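Gustar Celebrity Profiles: Support Desk
Ticket: Incorrect biography text and missing credits on actor profile
Status: Closed 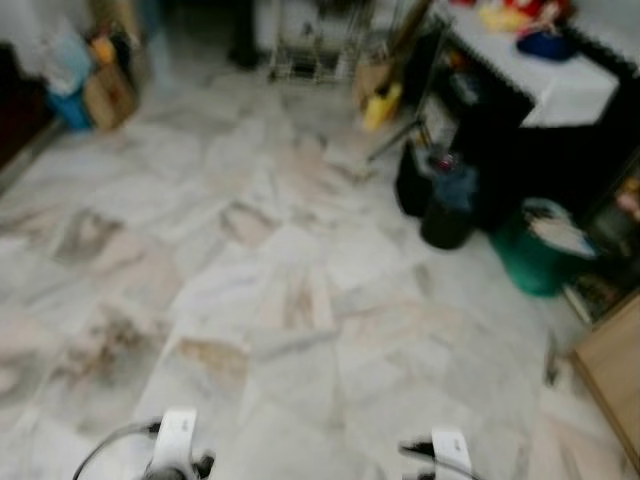
Marble floor tiles, with part of a pale wall.

Submitted by: Mei-kuen Yen, talent representative
Assigned to: Chin-lung Au, Profile Support
Category: Biography and filmography
Priority: Standard, later raised to High

Description of the problem

I represent the actor Eustaquio Barrera. His Gustar profile states that he left the hospital drama Karker after its first series. He appeared in all three series and is credited in the closing episode. The profile also gives his supporting role in the film Pavska to another performer, and the "Relationships" section describes him as engaged to a former co-star. They have never been engaged. Please correct all three points. The page is being quoted by other websites ahead of his new stage role in July.

Entry 1, Profile Support

Thank you for your report. The profile has been compared with its revision history. The text concerning Karker was written when only the first series had been broadcast and was not revised afterwards. The wording "left the programme" was added during a later edit without a source. It has been removed pending a full correction.

In order to amend the film credit, we require a cast list issued by the production company or a clear copy of the closing credits. Please attach either document to this ticket.

Entry 2, Mei-kuen Yen

The cast list for Pavska is attached. I would also ask that the engagement claim be taken down today and not held until the other matters are settled.

Entry 3, Profile Support

The sentence on the engagement has been withdrawn. Priority has been raised to High, in line with our procedure for disputed statements about private life. The cast list has been passed to Sze-wing Lui in Filmography Data.

Entry 4, Filmography Data

The cast list confirms that Mr Barrera played the younger brother in Pavska. The credit was entered against a performer with the same surname, whose record was created on the same day. The credit has now been moved. Two further credits on that record were examined and found to be correct.

The change was saved in the editing system but did not appear on the public page. The page was refreshed manually, with no effect. Referred to Technical Services.

Entry 5, Technical Services

The fault has been reproduced. Profiles with a biography of more than 2,000 words are served from a stored copy, which should be replaced whenever an editor saves a change. In this case the replacement failed because the short summary at the head of the page exceeded its limit of 300 characters. The editing system accepted the longer summary and displayed no warning.

Steps taken:
Summary shortened by the editorial team.
Stored copy deleted and rebuilt.
Public page checked on a desktop browser and on a mobile telephone.

The corrected film credit is now displayed. A search for the same fault found almost 100 other profiles with summaries over the limit. These are being dealt with under a separate ticket.

Tien-fu Chung, Technical Services

Entry 6, Mei-kuen Yen

I can see the film credit. The Karker entry now reads "series one to three", which is correct. However, the old engagement sentence still appears in the preview text when the page is shared on social media. Could this be looked into before the ticket is closed?

Entry 7, Technical Services

Preview text is supplied through our syndication partner, Benmoussa, and is held separately from the profile. A removal request was sent to the partner and has been confirmed. Posts that were shared before the removal may continue to show the earlier wording. Gustar is unable to alter posts made from accounts it does not manage.

Entry 8, Profile Support

The following changes are now live:
Karker: credit extended to all three series, and the statement about departure removed.
Pavska: supporting role restored to Mr Barrera's record.
Relationships: disputed sentence removed from the profile and from preview text.

A correction note dated 25th April has been placed at the foot of the biography. The forthcoming stage role has not been added, and may be submitted through the New Credit form once the theatre has announced the cast.

Entry 9, Mei-kuen Yen

Confirmed on my side. The preview is now correct. I have no objection to the ticket being closed.

Resolution: Corrected
Closed by: Chin-lung Au
Replies to a closed ticket are not monitored. To report a further error on the same profile, please open a new ticket and quote the profile name in the subject line.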